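# The Laundry Kit That Wants Your Evenings

The pitch from Sumel is simple enough. For $3,576 you get the Mesteo kit: a pair of hand-held grippers with cameras, a charging dock, and a year of the company's training service. You fold your own clothes with the grippers. Sumel turns the footage into a folding routine for a home robot arm, the Modise, sold separately and due in November.

Read that again and notice who is doing the laundry.

I borrowed a kit and gave it 26 evenings. The manual asks for 72 recorded folds per type of garment before the service will even start on a routine, and it counts a T-shirt and a long-sleeved T-shirt as two types. Towels went fast. Anything thin and dark was a slog, and fitted sheets aren't supported at all. The manual admits this on its second-to-last page.
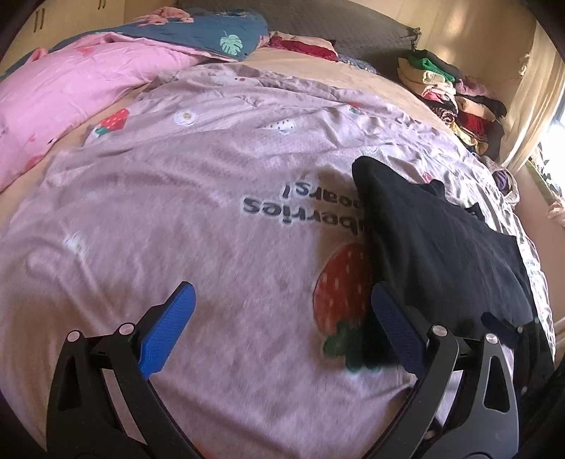 The grippers themselves are decent. They open and close smoothly, and my wrists complained less than I expected. The app is worse. It rejected whole sessions with the message "insufficient variety" and never said what it wanted more of. When I asked support, I was told to try another room.

Ourania Panagiotou, who runs product for Sumel out of its Oncombe office, told me the company already has 3,000 households recording and that new buyers will need fewer folds as the library grows. How many fewer? She wouldn't give a number. She also confirmed that recordings stay in the library if you cancel, a point the checkout page leaves to a link in small gray type.

My routine for hand towels came back after nine days. I have no arm to run it on, so I watched a cartoon of one fold a towel on my phone. It looked fine. I'd want to see the Modise handle a real one before paying for either half of this, and I'd want a discount for the evenings.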